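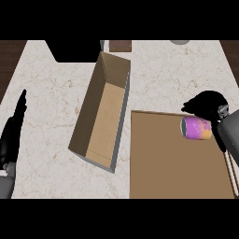 According to Heiðrún Thorlacius, the fingers were fine and we had been blaming the wrong end of the robot. She was right, and has been gracious enough to mention it only at meals.

For anyone who missed last month's grumbling: the packing cell at Stoltesden, two arms and a box, had begun letting go of drinks cans a little early. We swapped the finger pads. We swapped them back. We had a long talk about friction.

The trouble was a cable clamp on the right wrist – one screw, gone slack, letting the connector wiggle whenever the arm reached across. The clamp now gets checked every 500 cycles and the pads every 2000, and both are on the sheet taped inside the cabinet door. Please initial it. A smiley face is not an initial.

Before trying anything new on the real cell, run it in the simulator first, cans and all. Grip settings live in the Bunano folder, under the file name "final_final". We are working on that too. New pads arrive Tuesday.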